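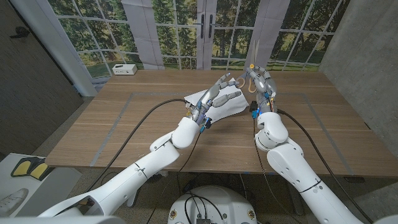
Bestik wrote:
Before you go any further, are you cutting along a fold or a pencil line? Makes a big difference with plain white paper!

Posted by Tretavon, Wednesday
Good point, should have said. Pencil line. I'm making paper strips for a garland, 119 of them, and every long cut comes out wavy. The sheet slides on the table and gets a bit crumpled by the end. How do you all keep it straight?

Stekcombe
Oh I love making these! Put your free hand flat on the sheet, close to where you're cutting, and feed the paper into the blades as you go. Open the scissors wide and stop just before the tips close - those little steps in the edge come from snapping them all the way shut every time. Look an inch or so ahead on the line, too. My first garland was terrible and the second one went all the way up the stairs!

Chantharasri
get a paper trimmer

Bestik
Trimmer is great if you have one, but scissors will do this fine. I'd cut each sheet in half first, then do the strips, so you never have a long floppy piece hanging off. If a sheet is already wrinkled, leave it under a heavy book overnight. And keep the wavy strips! Put them in the middle of the chain with the ends glued over - I did that with a bunch of mine last July and they looked lovely.

2 replies hidden - 42 people found this helpful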